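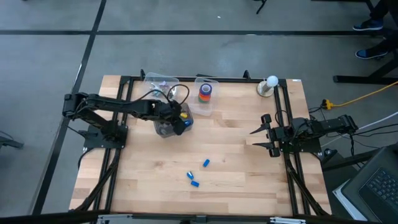 Fig. 1. Mesa de madera con dos brazos robóticos negros y recipientes de plástico transparente.

Buscar en el manual
Introduzca un término
Buscar

4. Grabación de series y temporadas

En esta sección se describe la programación de grabaciones periódicas en el decodificador Sodura con guía de programas Flollness. Las grabaciones de un solo programa se tratan en la sección anterior.

Revisión del texto: Josphat Kaijage. Última actualización: martes, 18 de marzo de 2025.

4.1 Antes de empezar

Compruebe que el disco está conectado al puerto posterior y que el indicador REC permanece apagado. La guía debe haberse descargado por completo; tras la primera instalación, la descarga puede prolongarse hasta la mañana siguiente si el equipo queda en reposo.

Nota: el disco se formatea durante la instalación inicial. Un disco procedente de otro decodificador aparecerá en el menú como «No asignado» y no admitirá grabaciones hasta que se formatee de nuevo.

PRECAUCIÓN: al formatear se borra todo el contenido del disco. La operación no se puede deshacer.

4.2 Programar una serie desde la guía

1. Pulse GUÍA en el mando a distancia.
2. Desplácese hasta cualquier episodio de la serie. No es necesario que sea el primero de la temporada.
3. Pulse OK para abrir la ficha del programa.
4. Seleccione «Grabar serie» y pulse OK.
5. En «Episodios», elija «Solo estrenos» o «Estrenos y repeticiones».
6. En «Canal», elija «Este canal» o «Cualquier canal».
7. En «Conservar», indique cuántos episodios se guardarán antes de eliminar el más antiguo. El valor de fábrica es «Todos».
8. Pulse el botón verde para confirmar. Junto al título aparecerá un doble punto rojo.

Si la ficha muestra únicamente «Grabar», el canal no facilita datos de serie para ese título. En tal caso, utilice la programación manual (apartado 4.4).

Nota: «Solo estrenos» depende de la marca que envía el canal. Algunos canales temáticos de comedia marcan como estreno la primera emisión propia, aunque la temporada ya se haya visto en otra cadena.

4.3 Cambios de temporada y de horario

La regla de grabación se conserva al terminar una temporada. Si la serie vuelve a la parrilla con el mismo identificador, el equipo reanuda las grabaciones sin intervención del usuario. Las reglas sin actividad se muestran en gris en la lista «Mis series».

Los especiales, los resúmenes y las versiones extendidas suelen llevar un identificador distinto y deben programarse por separado.

Para modificar una regla:

1. Pulse MENÚ y abra «Mis series».
2. Resalte el título y pulse el botón amarillo.
3. Cambie los valores y confirme con el botón verde.

Las modificaciones no afectan a una grabación en curso.

4.4 Programación manual

1. Pulse MENÚ y abra «Grabaciones» > «Nueva».
2. Introduzca el número de canal con tres cifras, por ejemplo 105.
3. Introduzca la hora de inicio y la duración en minutos. La duración máxima de cada grabación es de 210 minutos.
4. Seleccione la repetición: «Una vez», «Diaria» o «Semanal».
5. Confirme con el botón verde.

Las grabaciones manuales no siguen los cambios de la guía. Añada un margen al final cuando el programa vaya precedido de una emisión en directo.

4.5 Conflictos

El equipo graba dos canales a la vez. Cuando una tercera grabación coincide con otras dos, aparece el aviso 331 y se aplica el orden de «Mis series»: tiene preferencia el título situado más arriba. Para cambiar el orden, mantenga pulsado OK sobre un título y desplácelo con las flechas.

Si existe una repetición del episodio desplazado durante los siete días siguientes, se programa de forma automática, salvo en las reglas manuales.

PRECAUCIÓN: no desconecte el disco ni la alimentación mientras el indicador REC esté encendido. El archivo en curso puede quedar inutilizable.

4.6 Grabaciones protegidas

Para impedir el borrado automático de un episodio, resáltelo en «Grabaciones» y pulse el botón azul. Los episodios protegidos no se descuentan del límite fijado en «Conservar», pero ocupan espacio en el disco hasta que se eliminan manualmente.

Contacto | Documentación Sodura | © 2025 Lovar. Todos los derechos reservados | Volver arriba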